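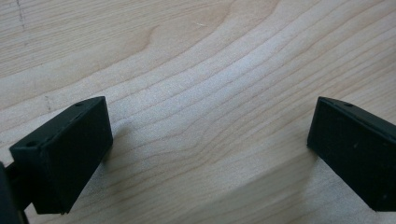
Hello all,

thank you for the quick answers. I reply below the quote, I hope it is readable.

On 4 Jul 2024, a list member wrote:
> Which firmware is on the Hirkis board? We saw a similar
> thing in January. The fingers opened by themselves when
> the cable was bent near the handle. Did you check the
> cable first?

Yes, the cable was my first idea too. I changed it for a new one and bent it in every direction while the gripper was holding a block. It did not open. The firmware is the one which came with the board, I have not updated it.

The fault is always the same. The fingers close normally, hold the part, and then go to fully open without any command. In the log of Jedo I see the position value jump to 500 in one step, and the motor follows it. From 66 closing cycles I got this 2 times, so it is rare, but the second time my hand was below the part. It was a light part and I was not hurt. With a heavier one I would be less calm.

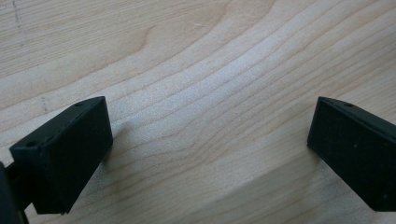
For now I test only with the fingers low over the table and wide open at the start, with no part between them. I close and open by command and wait for the jump in the log. Until now it did not come without load – maybe this means something, maybe I did not wait enough.

My questions:

- Does the Calimlim driver check that a new position is possible before it sends it to the motor? I could not find this in the code.
- Is there a setting to stop the motor on a bad value, instead of following it?
- Has anyone seen the jump with a Zono encoder, or only with the older type?

Please, if you use the same board, keep your hands away from under the part until we know more. I can send the full log to the list if the size is allowed.

Best regards and thanks again

Recent messages in this list
Re: Jedo log file is empty after restart
Zono encoder, direction of counting
Calimlim driver does not build on new system
Re: Re: Spare screws for finger mount
Hirkis board gets warm when idle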